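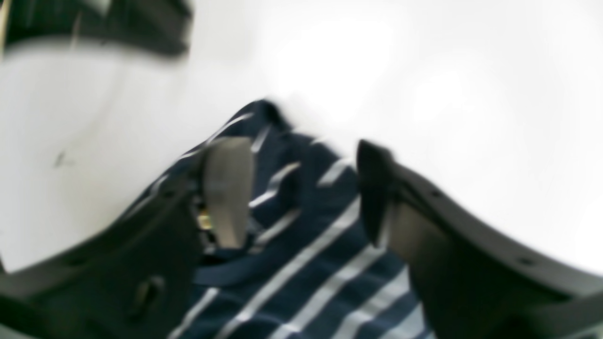 Seamstress or tailor for clothing repairs (part-time)

Hulwood is a small repair workshop for everyday clothes. We are looking for one person to join us from December, 30 hours per week.

Your work:
Shortening trousers, skirts and sleeves
Changing zips and closing holes in knitwear
Talking with customers at the counter, 2 afternoons each week

We ask for good hand sewing and some experience with an overlock machine. A diploma is not necessary. English on a simple level is enough, many of us also learned it late.

We offer a permanent contract, a quiet room with daylight and free repair of your own clothes.

Please send a short letter and photos of two pieces you have repaired. You can also bring them to the shop at 128 Zindix Street. Applications are open until Jun 13, 2026.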